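Grarow Episode Generator
Product of Wultener

Grarow generates simulated grasping episodes for teams that train manipulation policies and have too few real demonstrations. It runs on a single workstation and writes episodes in the same layout as the Beltness teleoperation recorder, so both sources can be mixed in one training set.

Object library: 880 scanned and modeled items, including produce, kitchenware and packaging
Gripper: two-finger parallel, other models on request
Surfaces: 18 base materials, including wood, marble and concrete
Camera views: up to 6 per episode, wrist view included

Object textures and surface materials are drawn separately for each episode. A fixed seed reproduces the same draw.

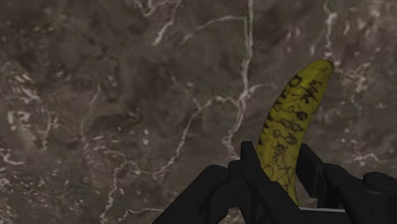
Each episode stores joint positions, gripper opening, camera poses and a text instruction. Failed grasps are kept and labeled; they can be filtered out at export. The Prado add-on supplies depth and segmentation for every view.

Licenses are per workstation and include 6 months of updates.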